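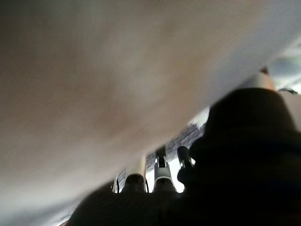

Kyriaki Athanasiadis wrote in to ask how long a new cat should stay in one room before meeting the rest of the house, and whether four days was too soon. It depends on the cat, but four days is fine for a bold one and far too short for a shy one. The steps below work for both if you let the cat set the pace.

Before you bring the cat home

Pick a small room with a door that closes. A spare bedroom or bathroom will do. Put the litter box in one corner and the food and water in the opposite corner. Add one hiding place, such as a cardboard box on its side with a towel in it. Block the gap under the bed if you can't reach all the way in.

Ask the shelter what food and litter the cat has been using and buy the same. You can switch later, a little at a time.

The first day

Carry the cat into the room in the carrier, close the door, and then open the carrier. Don't tip the cat out. Sit on the floor for a few minutes and leave. Many cats don't eat much the first evening. If yours has eaten nothing by the next day, call your vet.

Our cat Gruber stayed in his carrier until well after midnight. Gutari was on the windowsill in ten minutes.

The next few days

Visit often and keep the visits short. Bring a book. Let the cat come to you, and offer a finger to sniff before you try to pet. Feed at the same times every day.

If you already have a cat, rub a clean sock on the new one's cheeks and leave it near the other one's bowl. Do the same in reverse. After that, feed them on either side of the closed door. Start with the bowls well back and move them closer at each meal. Hissing is normal. If one of them stops eating, move the bowls back again.

Opening the door

Open it when the new cat is eating, using the litter box and moving around with its tail up. Pick a quiet time, 7 pm or so in our house, after the dishes are done. Let the cat walk out on its own and leave the door open behind it so it can go back.

With two cats, use a baby gate or a cracked door for the first look. Keep it to a few minutes and end with food. Never hold one cat up to the other.

Leave the litter box in the first room for at least two more weeks. When you do move it, put the second box in the new spot before you take the old one away.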